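Recording rules for the Guneck cloth set, wrist view. Maintainer: Volker Lammers.

## Contents

- 3,186 episodes, 193 held back for review
- 22 fps, one wrist stream per episode
- Sites: Ratville, Zalotley

## Rules

1. Set the cloth down by hand, then clear the work area before starting the log.
2. Keep lighting diffuse. Stop if hard shadows appear on the surface.
3. Do not mask or retouch panel seams – they stay in the data.
4. Record the cloth's side of the seam in `side` (`near` or `far`).
5. Stop and relabel after any change to the wrist mount. Episodes with mixed mounts are rejected.

## Start view

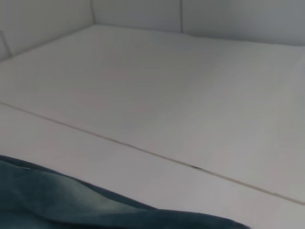 *Fig. 1. Teal cloth on the near strip, `side: near`.*

Episodes that break rule 4 go to `hold/`. Leiva data follows an older rule set and is not merged.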